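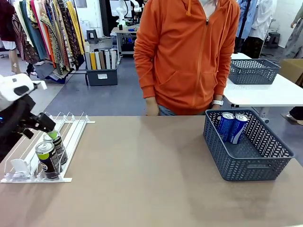
Chapter 4
Batteries: The Part That Decides Everything Else

Pick up any phone and you are mostly holding a battery. The screen gets the attention and the chip gets the headlines, but open the case and there it is, a flat silver pouch taking up more room than everything around it. I love this part of the course, because once you can read a battery label, a lot of odd design choices in handheld gadgets start to make sense!

Take the Girer, a small tablet from a company called Stekum. Its battery is rated at 1,713 milliamp-hours, a strange-looking number until you learn how it was reached. The designers fixed the thickness of the case first, then asked how much battery would fit behind the screen (we will work through their sums in Section 4.2).
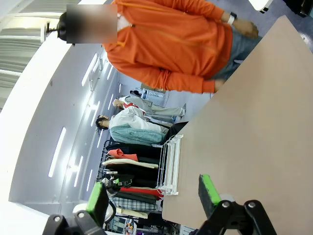 A rating like that tells you how much charge the battery holds when new. It doesn't tell you how long the tablet will run, which depends on how fast the charge is used. A bright screen drains it quickly; a dim one sips.

Before you read on, find a device you use every day and look up its battery rating. Write it down, along with the screen size. You will need both for the first exercise, where we compare the Girer with its thicker rival, the Rantala.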